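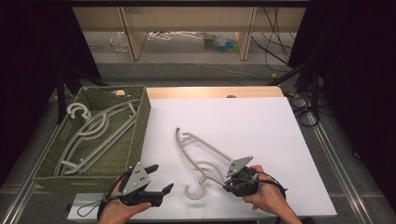 Hangers: what to keep, what to pass on, and how to store the rest

The spring clothing swap brought in more coats than we had room for, and more hangers than anyone had asked for. When the last rack was cleared, the count of spare hangers stood at 379. That is a good number to have before the fall swap, but only if they can be found, pulled apart and hung up without a fight. At the spring event, the first hour went mostly to untangling.

Beatrice Mutiso has now taken charge of the hanger stock, and the notes below come from her and from Brendan Rafferty, who runs the racks. Members who lend a hand at the swap should read them before October. Members who just want a neater closet at home may find them useful too.

Sorting by type

We keep three kinds. Plastic tubular hangers are for shirts, blouses, dresses and light jackets. Wooden hangers are for coats and suits. Clip hangers are for skirts and pants. Everything else goes in the pass-on box by the door of the storage room.

Wire hangers from the dry cleaner are in the "everything else" group. They bend under a winter coat and leave a point in the shoulder of a sweater. Several cleaners will take them back if they are clean and bundled, so please ask at your own counter before bringing them to us. We can't store them.

Padded hangers are welcome in small numbers. Vasiliki Tzanetos uses them for the formal wear rail and has enough for now.

Children's hangers are the one type we are short of. An adult hanger stretches the neck of a small T-shirt, and at the spring swap a lot of the children's tops ended up folded on the table, where they were hard to look through. If your kids have outgrown theirs, bring them.

Checking plastic hangers

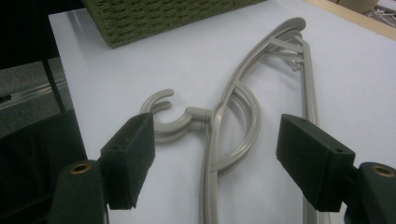 Plastic hangers last for years if they aren't overloaded, and they usually show trouble before they fail. Check each one before it goes back into stock, which takes a few seconds once you know where to look. Run a thumb along the long bar and then up both shoulders, feeling for a crack or a rough edge that would catch on knitwear. Next, look at the neck, the short piece that joins the hook to the body. On the light gray ones the neck is a little cylinder with a collar, and the hook is a thick, open C. Hold the body, give the hook a gentle push to each side, and set the hanger aside if anything creaks or gives. Look also at any place where several rods meet or small struts cross between them. Dust settles in the corners there and will mark a white shirt.

Dusty hangers can be wiped with a damp cloth and a drop of dish soap. Dry them fully before they go in a basket. Brendan lays his out overnight on an old sheet. Sticky hangers, usually from price labels, need a little cooking oil rubbed in and left for a while, then a wash with soap. Please don't use nail polish remover. It dulled a whole batch last year and took the finish off two of them completely.

A cracked hanger should go in the trash, not in the pass-on box. Tape and glue do not hold for long, and the edge of the tape picks up lint. Our curbside program does not accept rigid plastic hangers in the recycling bin.

Storing them flat

Until this year we kept spare hangers in trash bags. The hooks went through the bags and through each other, and lifting one hanger meant lifting six. We tried boxes after that, with the hangers standing on end, and the boxes fell over.

The method that works is a low, open basket with the hangers lying flat. Lay the first one down with its hook in a corner. Put the next one on top, facing the same way, and carry on until the pile is level with the rim. Don't alternate the hooks left and right. It looks tidier and seems to save space, but the hooks on one side catch under the shoulders on the other, and you are back to untangling.

When you take hangers out, lift each by the shoulder. Pulling on the hook drags the one underneath along with it. If two have locked together, put both down on the table and slide one sideways until it comes free. Work on a clear surface with room to set the loose ones down. Kanokwan Wiriya covers the table with plain paper when she sorts, and finds the chips and broken tabs show up better on it.

We now have ten of these baskets on the storage room shelves. The plastic hangers are on the lower two shelves and the wooden ones are on the floor beneath, as a full basket of those is heavy. Clip hangers have their own basket on the top shelf. Clip them to one another in small groups before they go in, or the clips will grab whatever is nearest. Please put baskets back where you found them – the labels on the shelf edge match the tags on the baskets.

Hanging things up at the swap

Brendan asks that all hooks on a rack face the same way, with the open side toward the wall. If a rack has to be cleared in a hurry, a whole armful can then be lifted off together. With mixed hooks, each piece has to come off alone.

Put the hanger in from the bottom of the garment, not through the neck. Close the top button or the zipper on anything heavy. Wide-neck tops and slippery dresses go on the hangers with notches or inner loops, and the straps go over those.

Leave a hand's width free at each end of the rail. The rails themselves hold well, but the joints loosen when the weight is all on one side, so fill from the middle outward. Coats go on the two heavy racks only.

Shoppers may take a garment home on its hanger if they like, but please tell them they don't have to. Many people have plenty already. There will be a return basket beside the exit, and Somkiat Phuthong will empty it back into stock through the afternoon.

At home

Several members asked in the spring how many hangers a closet needs. Beatrice's advice is to hang up everything you wear, add a few for guests and laundry day, and let the rest go. Extra hangers on the rail take up space and swing about every time you reach for something. If you keep the spares flat in a basket or a drawer, you will notice sooner when you have too many.

Matching hangers are pleasant to look at but not necessary. What does help is having the same height from hook to shoulder, so that the clothes line up and nothing hides behind a taller neighbor. Sort by height first and color second.

Drop-off

Hangers for the fall swap can be left at the side entrance between 9 a.m. and noon during September. Bundle them loosely with string, hooks together. Please don't use rubber bands, which perish and stick to the plastic. Plastic, wooden, clip and children's hangers are all fine. If you have more than a couple of grocery bags' worth, speak to Beatrice first so that she can clear a shelf.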